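Home & Workshop | Features

The Second Life of a Cutting Board

29 shares | 5 comments

Shahzad Malik keeps a stack of old cutting boards under the bench in his shop in Surwood. Most came from customers who meant to throw them out. A few had split along a glue line. The rest were only dry, gray and scratched, and he says those were never in much trouble.

Malik has repaired kitchen woodwork for 30 years. He started with chair legs and drawer fronts and drifted into boards when a restaurant across the street, Canpolat, asked him to flatten two that rocked on the counter. The cooks had been folding a towel under one corner.

"A board that rocks is a board that got wet on one side," he says. "People rinse the top and leave the bottom alone. Then they lay it flat on the counter and go to bed."

He tells people to wash both faces and stand the board on its edge overnight. He doesn't think much of dishwashers, and he has glued enough boards back together to have an opinion.

Maple is what he sees most. The grain is tight and the wood is hard, but it doesn't wear a knife down the way glass or stone will. Boards built from strips also tend to stay flatter than a single wide plank, provided the glue holds. 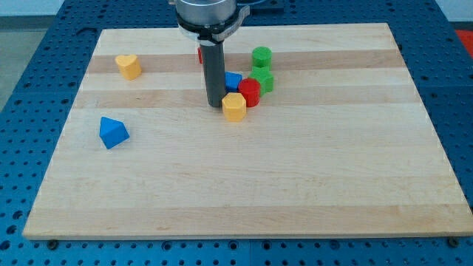
Oil is where customers get confused. Malik uses plain mineral oil, the food-safe kind from a drugstore, and wipes on more than seems right. He leaves it until morning and takes off whatever hasn't soaked in. In January, when the heat is running and the air in the house is dry, he does it more often. Olive oil and corn oil go sticky and start to smell.

Itsuki Tsuji, who cooks at Canpolat, oils the restaurant's boards after closing. She used to scrape them down with a metal bench knife at the end of each shift and still does — it lifts off a surprising amount of wet fiber and onion. For smells she rubs in coarse salt with half a lemon, rinses, and dries the board right away.

Deep cuts need sanding. Malik begins with 80 grit if the surface is bad and works up to 220, going with the grain. Then he wets the wood, lets it dry and sands lightly once more to knock down the fuzz. Skipping that step leaves a board that feels rough after its first wash.

Some boards he turns away. A crack that runs all the way through can trap food, and black stains that go deep usually mean rot. He cuts the sound parts into trivets and leaves them in a box by the door. Tsuji has two of them at home.

Filed under: Kitchen, Wood Care, Repair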